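Home | Programs | Talks and Events | Publications | Contact

Snacks, Meals and the Working Day: Speaker Notes
Skuvora Workplace Health Forum, October session, Dekham

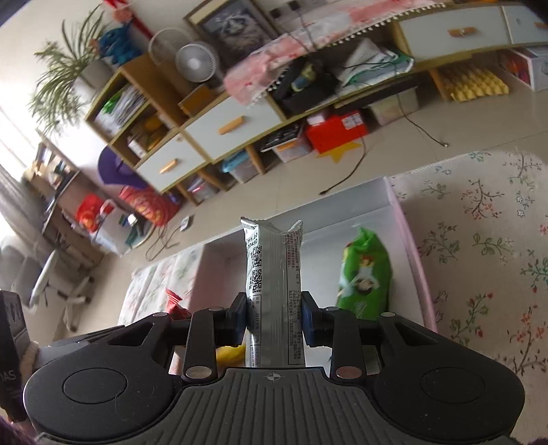 Opening

Good morning, and welcome on behalf of the Skuvora Forum. My name is Annelies Wieser, and I coordinate the food and rest program at our Dekham office. Leonie Hauser, who leads the same program in Stisau, will take the second half of the questions.

The subject this morning is eating between meals during working hours. The talk is addressed to managers and staff representatives. It does not offer medical advice, and employees with a medical condition should be directed to their own doctor.

(Pause. Check that the back rows can hear.)

Why the subject came to us

The Forum has dealt with canteens for many years. Snacks were treated as a private matter until the Pfister site asked for guidance on its night shift. The canteen there closes at 8 in the evening, and staff who start later had been relying on whatever they brought from home or bought on the way.

We invited 100 employees at Pfister to fill out a short questionnaire, and 70 returned it. Participation was open to all shifts. The answers should be read as the view of one site, and I would ask you not to quote them as national figures.

What employees told us

The most common remark concerned time. Staff on fixed breaks said that the break was long enough to eat but too short to walk to the canteen and back. Several wrote that they ate at their workstation for this reason, although the house rules do not permit it.

The second remark concerned choice. Packaged sweet and salty snacks keep well and can be stored anywhere. Fruit, yogurt and sandwiches need a refrigerator or a daily delivery, and the night shift had neither.

A smaller group asked for clearer information. They wanted to know how to compare two products quickly, without having to study the whole label.

(If time is short, move directly to the next section.)

Reading a label

Please keep this part simple. Three points are enough for most audiences.

Look first at the serving size. A small bag may be listed as more than one serving, and the figures beside it then apply to only part of the contents.

Compare products by the same weight. Where the label gives values per 100 grams, use that column.

Read the beginning of the ingredient list. Ingredients are normally listed by weight, with the largest first.

Participants often ask at this point whether certain snacks should be banned from the workplace. The position of the Forum is that they should not. Adults make their own choices, and the employer's task is to see that a reasonable choice exists.

Measures adopted at Pfister

The site has introduced a second refrigerator, placed on the production floor level - a request made in many of the returned questionnaires. A fruit delivery arrives every Thursday. The night break has been extended by 10 minutes for a trial period, and the works council will review the arrangement before it is made permanent.

Costs were shared between the site budget and the Forum. Leonie Hauser can explain the application procedure to any site that wishes to follow the same course.

Points still open

We do not yet know whether the longer break has changed where people eat. The follow-up questionnaire is in preparation. Stisau has also asked whether drivers can be included, as they have no fixed break room at all, and we expect to bring a proposal to the next session.

Questions

Please take questions from the floor first and written questions afterward. Requests concerning individual employees should be referred to the local personnel office and should not be discussed in the room.

Contact: Skuvora Workplace Health Forum, Dekham office | © Skuvora | Back to top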